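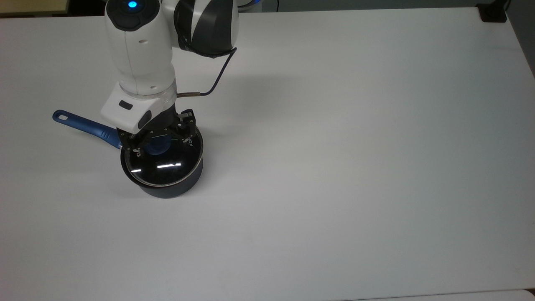
I'd been trying to get an hour with the woman who runs the glass simulation group at Wurnberg since May, and when she finally called me it was 7 in the morning and she was eating toast. "Sorry, I'm going to crunch at you," she said. That set the tone for pretty much everything that followed.

Her group works on a problem that sounds simple until you try to do it. You take a liquid, you cool it fast enough that it never gets around to forming crystals, and you ask what the molecules are up to as it stiffens into a glass. Physicists have been arguing over that one for a very long time. Her angle is to have a neural network learn the forces between the molecules, then let the simulated liquid run far longer than the old methods would allow (her word for the old methods was "heartbreaking").

"When I was a student I'd wait all week for a run and get a sliver of time out of it, nothing at all compared with what the liquid needs to relax," she told me. "You'd look at the plot and it would be flat. You'd go home."

The project started in 2020, when she was at Murholm and, like a lot of people, stuck in a spare bedroom with a laptop. She had been planning an experiment. With the lab closed she started playing with a small network on an old set of quantum chemistry calculations, 802 molecular arrangements that a former student had left on a shared drive with almost no notes. It was a tiny set by today's standards and she assumed it would be useless.

"It got the energies fine and then the forces were garbage," she said. "I mean really garbage, the molecules would just fly apart. I watched that happen for two months. Then I found out I'd mixed up the units in one column." She laughed so hard at this that I had to wait for her to come back to the phone.

The code that grew out of it is called Trultenero. I asked her what it means and she said it doesn't mean anything, it was a password somebody had to stop using. These days it runs on the cluster in the Adams building, where her group gets a share of nearly 24 hours a day if the climate people are in a good mood.

I wanted to know how she decides whether to trust a network that has only ever seen little clumps of molecules and is now being asked about a big, cold, sluggish liquid. She took a while with that one.

"You don't trust it, at first," she said. "You check the density, you check how the molecules pack, you check how fast they diffuse while it's still warm enough to compare with something. And then you go colder and you're a bit on your own." What bothers her most is rare arrangements. The network can be excellent on average and still do something silly in a corner it hasn't seen, and in a glass those corners may be where the interesting motion starts. So they train 2 networks from different starting points and flag every moment when the pair disagree. Those moments go back for a full quantum calculation, which is slow and expensive and, she says, her favorite part of the week.

I asked about the paper everybody in the field seems to be fighting about, the one her group posted this spring. It claims that small patches of the liquid loosen up long before their neighbors do, and that the pattern can be partly predicted from the structure alone. Some people love it. One referee, she told me cheerfully, wrote a report longer than the manuscript.

"He has a point about the system size," she said. "I'd have said the same thing in his place — maybe with fewer exclamation marks." They're repeating the runs in a larger box now. The first results look similar but she wouldn't go further than that, and I did push!

We got a little sidetracked after that on teaching. She gives the first-year thermodynamics course and claims it has done more for her research than any conference, mostly through students asking what temperature even means in something that isn't in equilibrium. "I gave a terrible answer," she said. "I went back the next morning with a slightly better one. I'm still not happy with it."

Before she had to go I asked what she'd do with ten times the computer time. I was expecting a bigger box, or a colder liquid. She said she'd run the same simulation over again from a lot of different starting points, and see how often she got the same answer. Then her next meeting was knocking on the door, and she said she'd send me the plots.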